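Phones at the Dinner Table: A Small Study of Shared Meals in Student Households

Project report, Household and Community Studies
Gervásio Sales

1. Background

The project started with an argument in my own share house in Hollis over whether we should keep eating together on weeknights. Two of us thought it was the best part of the day and the others thought it was a chore. I wanted to find out how other student households handle the evening meal, whether they sit down at the same time, and what part phones play in it.

Most of what I read before starting was about families with young children. There was much less on adults who live together because the rent is cheaper that way. They have no parent setting the time of dinner, and their class and work hours seldom line up. I limited the study to households of this kind in Hollis and in Cokau, where many students have moved since the bus line was extended.

2. Method

I put a questionnaire on the noticeboards at both campuses and on the housing page. It asked how often people ate with at least one housemate, where they ate, who cooked, and where their phone was during the meal. I had 50 answers by the closing date. I then interviewed 18 of those people, most of them in the campus cafeteria and a few by phone.

People were also asked to describe the room they ate in. I added this question late, after the first few answers mentioned furniture without being asked. Several said they had a table but not enough chairs, or that the table had turned into a desk by the second week of term.

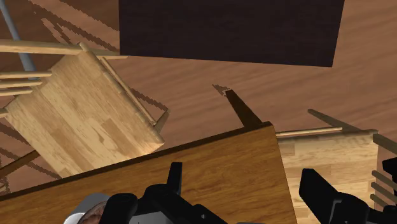 Figure 1. A light wooden chair on a wood floor.

3. Results

3.1 How often people eat together

A little more than half of those who answered ate with a housemate at least once a week. Very few did so every day. Sunday was often mentioned as a day for a shared meal, and Friday was the night people were least likely to be home.

Cost came up less than I had expected. People who cooked together said they saved some money on vegetables and rice, but none gave this as the main reason. The usual answer was that cooking for one person is boring.

3.2 Where people eat

Having a clear table seemed to matter. People who said theirs was usually clear also reported more shared meals. I can't say which causes which. A household that eats together may keep its table clear for that purpose, or the clear table may bring people to it. One person in Cokau told me that they had cleaned off the table for a birthday, and shared meals went on for a month afterwards until exams began.

Households without a table ate on the couch or in their bedrooms. Some of the couch households counted this as eating together and some did not. I should have defined the term in the questionnaire.

3.3 Phones

Roughly 50 per cent of people said their phone was within reach during a shared meal. Only 2 households had a rule about it. In one, all phones went on top of the fridge. In the other, whoever picked up a phone first did the dishes, although I was told this was no longer enforced.

In the interviews, people were more relaxed about phones than I had assumed they would be. They made a distinction between looking something up for the whole table and scrolling on their own. The first was seen as part of the conversation. The second was called rude by almost everyone, including people who admitted to doing it. A phone lying on the table and left alone did not bother most of them.
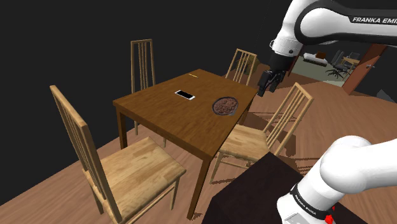

Þórarinn Kárason, reading the draft of this section, disagreed with that last point. He wrote in the margin that a phone on the table changes a meal even when it stays silent, and that people are poor judges of their own distraction. He suggested that I ask housemates about each other instead of about themselves.

I think this is a fair criticism. It was too late to redo the questionnaire, but I went back to three of the people I had interviewed. Two of them said their housemates used phones at dinner more than they did themselves. The third said it was about even.

4. Limits of the study

The sample is small and people chose to take part, so it probably leans towards those who already care about shared meals. I had few answers from students with evening jobs. The question on cooking was badly worded and I have left most of it out.

5. Further work

A meal diary kept for two weeks would give better information than asking people to remember. I would also like to include the college residences, where meals are provided at set times. My own house has gone back to eating together on Sundays, with no rule about phones so far.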